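1/ Spent the afternoon setting up the pretend grocery corner and I am so happy with it already! Long thread because I have opinions about play fruit now. Get a snack.

2/ Background for new people: we run a little drop-in playroom called Wudville, above the hardware store. It has a pretend post office, a pretend vet, and a train table that eats up way too much floor. What it never had was a place to shop. The kids have been "selling" each other blocks out of a shoebox for months.

3/ So this June we're doing it right. A shelf, a counter, a scale, a table for people who want to eat their groceries right away (everyone under five wants to eat their groceries right away).

4/ First question was what to put in the store. I wanted play food that looks like food from across the room. If a kid has to ask what it is, the game stops for a second, and then somebody wanders off to the train table.

5/ Yellow fruit wins this by a mile. I started there and I'm not sorry. Bananas! Mangoes! You can spot them from the doorway, and they look great on a plain white table.

6/ A few notes on the plates, since someone always asks. I like the big round ones with a raised rim. Little hands can grab the edge, and fruit that rolls has something to bump into. Pale colors too. We had a bright red set at the old place and everything on it looked like a warning sign.

7/ Okay, fruit time:
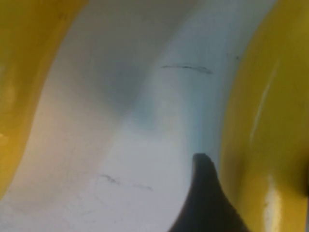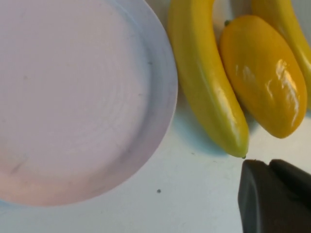 Big fan of all this yellow.

8/ How I'm laying out the table
Plate first, fruit next to it, and I leave the plate for the kids to fill. I used to arrange a whole beautiful lunch before opening. Then the first kid in would look at it, decide lunch was done, and go be a train. Leave them a job! They love a job.

9/ The banana in that second picture is my favorite shape in the whole bin, by the way. That long lazy curve! It has been a phone in every playroom I've ever worked in. It'll be a phone by snack time. I have made my peace with selling phones in the produce section.

10/ The mango is the sleeper hit. Plump, golden, fits right up against the banana. I've had kids carry one around for a whole session like it was an egg that might hatch. One little shopper told me it was a potato on vacation and I've thought about it every day.

11/ Scuffs: I don't mind them. Some of our stuff has little dark marks on it and I've stopped chasing every single one. Warm water, a drop of dish soap, soft cloth, let it dry on a towel. If a mark is still there after that, it lives here now. Please don't go at play food with the scratchy side of the sponge, I did that to a pear once and it never looked right again.

12/ Prices. We tried real-looking price tags in the pretend post office and the kids ignored them completely, then made up their own. Last time a stamp cost 1,423 dollars. So the grocery gets blank tags and a fat crayon. I can't wait to find out what a mango goes for.

13/ The counter is a low bench from Drovstead that used to hold our coats. Perfect height for a four-year-old, terrible height for me. I'll be kneeling until fall.

14/ Still to do before opening:
two more baskets with handles
a sign (the kids get to name the store, front-runner is "Banana Bank")
something that beeps
move the train table over just a bit, wish me luck

15/ On the beeping thing: if you've made a pretend scanner out of stuff from around the house, please show me. Mine right now is a block and me saying "boop." It's popular but I get tired by 11.

16/ Also taking suggestions for what color to do next. I'm leaning green, because limes are cute and a cucumber is useful in so many ways (boat, microphone, sword, regret). Purple is a close second. Grapes are hard though, they always end up under the radiator.

17/ Doors open at 8 tomorrow morning. Bring your shopping list, scribbles count!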